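Free soil test mornings return to Clidell

Growers around Clidell who have been meaning to get their paddocks tested (and haven't we all been meaning to) will have another chance this spring, with the Sawatzky Growers' Group bringing back its soil mornings at the Pislow Road hall on 28th September.

Myrto Tzavaras, the agronomist who ran the mornings last year, will be back with her charts and her good humour, and she is hoping for a bigger crowd this time. About 200 samples came through the door last spring, most of them from vegetable and grain growers, though a few home gardeners turned up as well and were made very welcome.

Samples will be checked for pH and salinity while you have a cuppa, and anything needing a closer look will go off to the Vonier laboratory, with results posted out in two weeks.

"People spend a fortune on lime and then tell me they guessed the rate," Myrto said. "I'd much rather they came in and had a yarn first."

Lambros Karamanlidis, who grows onions and carrots east of town, brought in soil from two blocks last year and ended up liming only one of them. He reckons it saved him close to $2,000, and he'll be along again with a bucket from the river flats.
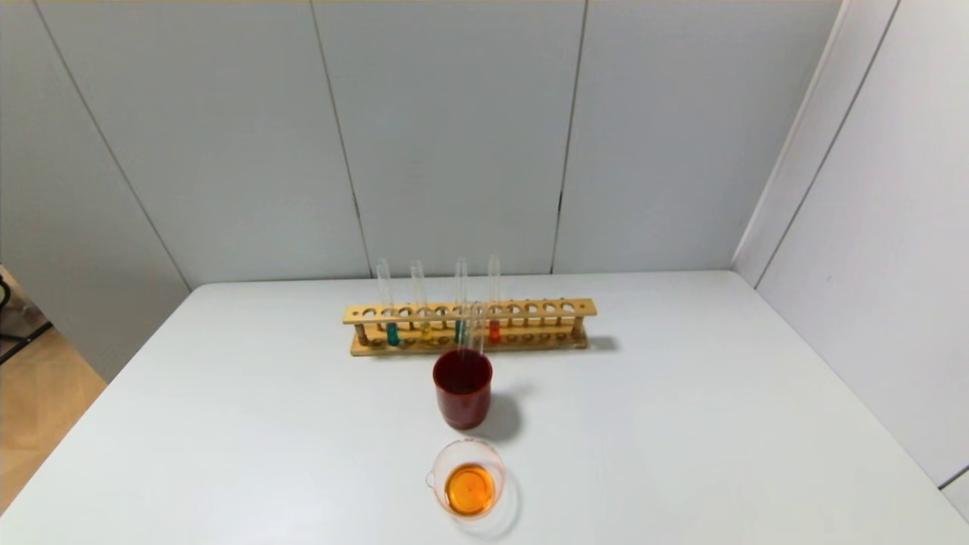
How much soil should I bring?

A couple of cupfuls from each paddock is plenty, taken from several spots to spade depth and mixed together in a clean bucket. Pop it in a bag with the paddock name written on the outside.

Doors open at 8 am.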